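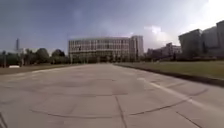
4.2 Colour and the price of amber

Buyers of amber like to say that they know a good piece when they see one. We took them at their word and asked them to look. Beatrice Koech sorted 207 polished beads from the Kustholm lot into shades, working by a north window and stopping at two in the afternoon, when the light went yellow and everything began to look expensive. Of these, 162 survived her second sorting in the same shade as the first. The rest had changed their minds overnight, or she had.

Figure 4 plots shade against asking price for the beads that stayed put. Dealers at Faltura and Flindano priced them separately, without seeing each other's lists. Both charged more for cloudy, butter-coloured beads than for clear honey ones, and both described this as simple common sense. Twenty years ago, the older Flindano catalogues called the same cloudiness a fault.

Figure 4. Asking price by shade, Kustholm beads. Open circles, Faltura; filled circles, Flindano.

The dealers parted company over green. Faltura put it at the top of the list, while Flindano suspected heat treatment and priced it with the buttons. Infrared spectra (Section 3.1) support Flindano for most of the green beads, though two gave readings we could not settle — Massawe's reference set of 3000 spectra contains very little green to compare them with. We left both out of the price model. Faltura has since asked for them back.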